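Hikeo Grasp Planner

Hikeo takes a depth view of a messy worktop and gives back a short list of grasps, best first, with the jaw width and approach already worked out. We love it most on the awkward stuff: shiny wrap, soft toys, anything round that would rather roll away! It ships with 40 ready-made object shapes, and you can add your own from a quick scan.
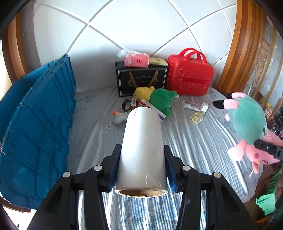
Does Hikeo need a graphics card?
A normal desktop processor is enough for scenes of up to 200 objects, and a card only speeds up the replanning.

Version 11 adds slip checks for clear film and a much nicer replay window (scrub back through up to 2,000 grasps). Works with Prostitz and Ferraro controllers.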